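Against the Dishwashing Robot, By One of Its Builders

Opinion, by Ataahua Gilchrist
2026-07-07

The first question anyone asks when they hear we're building a robot is whether it can do the dishes. My aunt asked. The bloke who reads the gas meter asked, from the far side of a gate. I have started saying yes, in the way you tell a dentist you floss.

Four of us have been at it since January in a shared workshop that used to be the show kitchen of a business selling kitchens. The business went, the island stayed, and we split the rent with a pottery group who have the good end of the building. The robot is called Tranon, a name that won a vote I didn't attend. It has two arms, a great many screws and, as of last week, 329 entries in its fault log, most of them written by Shiuli Weerasinghe in a tone I can only call parental.

My argument is that the home-built robot is a fine thing and that the chores are ruining it. We picked the sink as our test because everyone picks the sink. It's a terrible test. The sink is shiny, it has sloping walls, and everything that goes in one is a different shape from the last thing. If you set out to design a place where a machine would be miserable, you'd put in a drain.
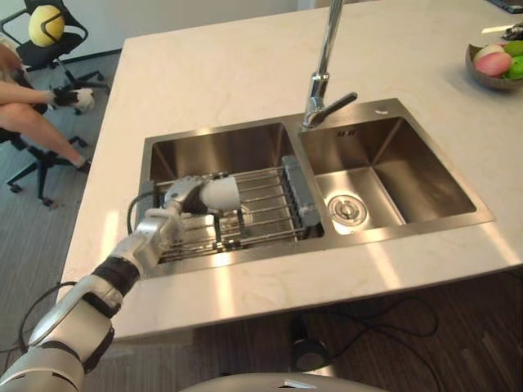
Left hand over the dish rack. The fruit was not part of the exercise.

I have spent whole evenings on wrist cables. When I joined I thought robotics would be maths, and there is some of that, mostly done by Qianru Shen before I arrive. The rest is cable. A cable that's too short stops the elbow, and one that's too long goes and finds the only thing in the room it can hook itself on. We've tried clips, sleeves, hair ties and a length of spiral wrap out of a dead printer. Loan Mạch believes in leaving a generous loop at the wrist and hoping. I believe in tying everything down, and so far my method has pulled out two connectors, so I've gone a bit quiet on the subject.

There's a certain kind of article, and I read all of them, that says the amateur builder is wasting time because some company will sell you the whole thing finished in a few years. Perhaps they will. I'd point out that you can also buy bread. People who bake at home know this, and have been inside a bakery, and they still get up at five to fold dough. What I can't defend is baking at home and then judging the loaf by how fast it came out, which is more or less what we did to poor Tranon all autumn. Shanthi Khan timed it against herself with a sink of cups. She won, and she'd stopped in the middle to take a phone call.

What changed my mind was giving up on the cups. We'd had a bad night, the left thumb had stopped answering, and Shiuli said she'd like to see it pick up one thing, any thing, that wouldn't break or roll into the drain.
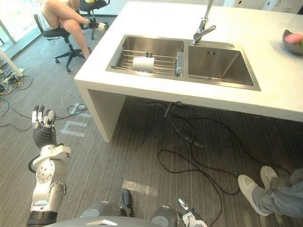
Picking something up is a bigger subject than I'd been led to believe. You and I do it while thinking about something else. For Tranon it's a negotiation between where the arm thinks it is, where the arm is, and how hard to squeeze once those two have been introduced. You learn to choose your opponent. A paper towel roll lying on its side on the rack is close to ideal: white against steel, easy to see, soft enough to forgive a heavy thumb, and cheap. A mug has a handle, and a handle is a whole other year. I'd now argue that any workshop starting out should spend its first 20 sessions on paper goods and let the crockery alone.

I know how this sounds. We have put 400 dollars each into a machine whose natural prey is stationery. But I've learned more from the dull objects than I ever did from the cups, and the swearing has dropped to a level the potters can live with. They did ask, in writing, and fair enough.

The objection I take seriously comes from my aunt again, who wants to know who it's for. If it won't help her with the washing up, and it won't help me with mine, why not join a choir? I don't have a noble answer. I like knowing how a wrist works. I like that when Loan says "try it now" four adults stop talking. Some of us have jobs where a thing can be wrong for months before anybody notices, and it's restful to spend an evening with something that's wrong straight away and in front of you.

So build one, if you've got the room and patient neighbours. Leave the dishes out of it for a good while. Mine are in my own sink at home as I write, where they've been since breakfast, and Shiuli has just messaged to say the thumb's gone again.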